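Pivura hand grippers, two months in: worth the budget line?

I run a tiny automation shop, and when Bomow asked us to plan a fruit-sorting job I had to pick hand-held grippers for recording the demos. We went with a pair from Pivura at $500 each, so $1000 before shipping. Lubis had a cheaper set, but the spare pads were out of stock until September and I wasn't going to gamble on that!

Setup took me 29 minutes with the manual open (and one cup of coffee). Sorting fruit into a box is most of what we do with them, one in each hand.
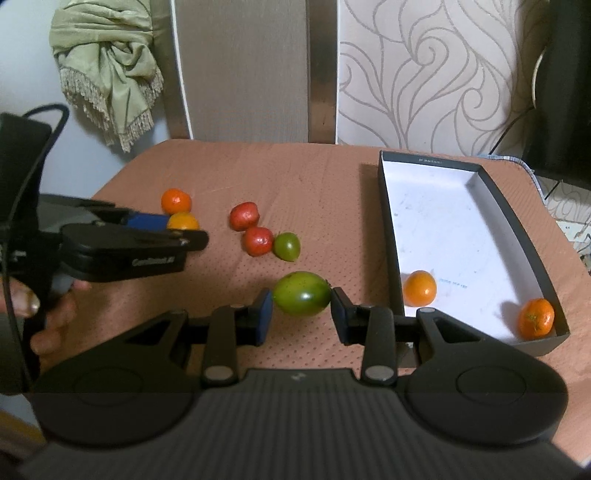 Big green one next, oranges already in the box.

What I love: the blue pads. They're wide enough that you don't have to line everything up perfectly, and they're easy on soft fruit. My wrists do get tired after a long stretch, and the cable is a pain. Budget for a longer one, plus a clip to keep it off the table. I paid for 3 sets of spare pads up front and I'd do it again, shipping on small orders is ridiculous.

Small stuff is where I expected trouble, and tangerines are my usual test. You want to close slowly and catch the fruit near the middle. Took me an afternoon to get the feel for it, my first few tries were pretty clumsy.

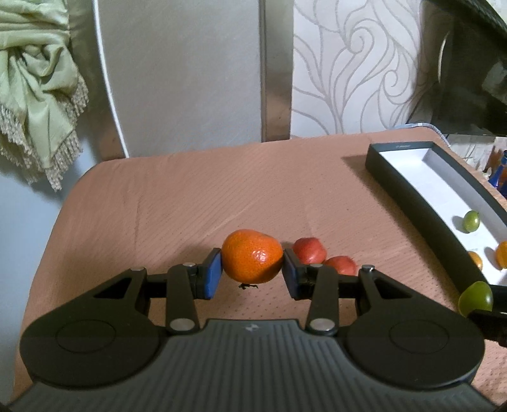

What I'd budget next time

The pair, the spare pads, the longer cable, and a decent carrying case (the Skadum one fits, barely). Leave money for fruit too, we go through a lot of it. Four stars from me, and I'd give it the fifth if the cable came off at the handle.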